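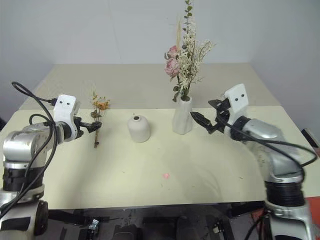
By Lamisi Gyamfi | Monday, January 8, 2024 | Workshop Tips

Planning a two-arm bench on a small budget

Most first budgets for a robot bench list the arms and stop there. Ours did too. The arms were the part we had priced carefully, and the rest of the bench ate the money we had put aside for November.

Start with the table. Measure the reach of each arm and mark it out on the floor with tape before you order anything. Two arms facing in from opposite sides need a shared area in the middle where both can work. If your top comes in two panels, as with the cream one at the head of this page, check that the seam is level. A vase will rock on a raised edge.

Put cables on the list as their own line. A cable that runs along the outside of an arm needs enough slack to loop when the elbow bends. Buy one length longer than the drawing says. Eilif Brekke, who wired our bench at Dramani, also keeps a bag of 50 reusable ties in the drawer and replaces the worn ones every few months.

Fingers wear out first. We keep 9 spare pairs for the two grippers. Straight two-finger grippers will hold a thin dried stem if you set the closing force low. Start at the lowest setting and work up.

Buy cheap things to practice on. Dried flowers cost little and drop bits everywhere, so get a soft hand brush as well. For vases, choose one short and round and one tall with flat facets. They are gripped differently and you will learn more from the pair than from two of the same.

Leave room underneath. Power supplies and clamps end up under the front edge, and someone has to reach them. A metal frame with an open front is easier to live with than a closed cabinet.

What we spent, leaving out the arms:

Table, frame and clamps, cables, spare fingers: 2955
Vases, dried flowers, brush, ties: 200

Amerley Laryea adds that a quote from a supplier should say who pays return shipping on a faulty joint. Get that in writing before you send the deposit.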